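Puppet mouth drifts out of sync with the voice track in longer takes

Filed under: Puppetry > Performing for Camera > Sound and lip sync

pleatherfrog
Posted December 2020

I run a small puppet channel for Cusia, a local children's theater that has been closed for a while and is putting its characters online. We have almost 3000 followers, and the next video is a direct-to-camera thank-you message performed by one hand puppet in a single take with no cutaways.

The setup is as follows. The puppet is a standard moving-mouth build, Zamberg foam under Skiltex fleece, with a stiff mouth plate. The voice is live. I perform and speak at the same time, wearing a headset mic that feeds a Kettani pocket recorder. Video comes from a phone on a stand. The phone also records its own sound, which I only use for lining things up. In the editor I match the clap at the start, mute the phone track and export.

The first few lines look right. By the end of the take, the mouth opens visibly late against the voice. I measured the gap on the last line and it was 5 frames. The take is under 2 minutes long. If I slide the audio to fix the end, the start is wrong.

I first assumed my hand was getting tired, and that may be part of it, but the phone's own sound stays lined up with the mouth all the way through. Is this a recorder problem, a phone problem or an editor problem? I would prefer not to cut the take up. The character does one long unbroken speech and the joke depends on it.

rodarm_left

If the phone's scratch track stays in sync with the mouth and the recorder's track does not, your performance is fine and you can leave the hand out of it. You have two clocks running at different speeds, or a file being read at the wrong speed. The size of the gap matters. Ordinary clock drift between two working devices is very small over a take that short. Five frames is too much for that, so I would look at these first, in this order:

Variable frame rate. Most phones do not hold a constant frame rate. They drop or stretch frames as the light changes. Some editors read the average rate from the file header and lay the frames out evenly, which moves the picture against any outside audio. The phone's own audio can hide this in some editors because it is conformed together with the picture. Run the phone clip through a converter and write it out at a constant frame rate before you import it. Use the converted file only, and remove the original from the project so the editor cannot relink to it.

Project settings. Check that the project frame rate matches the converted clip. Many editors set it from whatever you drop in first, and if that was a title card or an old clip, everything after it is being interpreted.

Sample rate. Check what the recorder writes and what the project expects. A proper mismatch usually causes a much larger error than yours, with a change in pitch, so I doubt it, but it takes a moment to rule out.

If there is still a gap after that, clap at the end of the take as well as the start. Line up the first clap, measure the error at the second, and stretch the recorder track by that ratio with pitch correction on. Do not stretch the picture. A change that small will not be heard.

One more thing, on the export side. Play the finished file from the disk before you judge it. Wireless headphones add their own delay, although that delay is constant and would not grow the way you describe.

bluescreen_ned

Just dub it afterward. Film the puppet to a guide track, record the voice clean, job done. That is how I do all of mine and I never have sync trouble. Also your mouth plate might be too stiff, mine was and it made everything look late. I would get a better phone too.
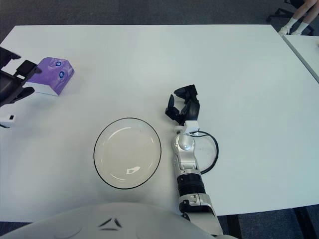 seamripper

Dubbing afterward would swap a file problem for a performance problem. With a live voice the hand and the breath go together, and most people lose that when they work to playback. I agree with the constant frame rate advice. I had the same fault and conversion removed all of it, with no stretching needed. Two notes to add. Lock the exposure on the phone before the take, as automatic exposure in dim light is one of the things that makes the frame rate wander. And keep the jaw opening on the stressed syllables only. If the puppet opens on every syllable, the hand falls behind in fast passages and you get real lateness on top of the technical kind, which is hard to separate when you are measuring.

A stiff mouth plate does not cause lag that grows over a take. It would look the same on the first line as on the last.

pleatherfrog

It was the variable frame rate. I converted the clip, deleted the original from the project and relaid the recorder track against the opening clap. The end of the take now lines up by eye. I did not have an end clap on this one, so I cannot give a measured figure. The project had also taken its frame rate from our old title card, so I corrected that at the same time and cannot say how much of the error belonged to each. Exposure will be locked for the next one.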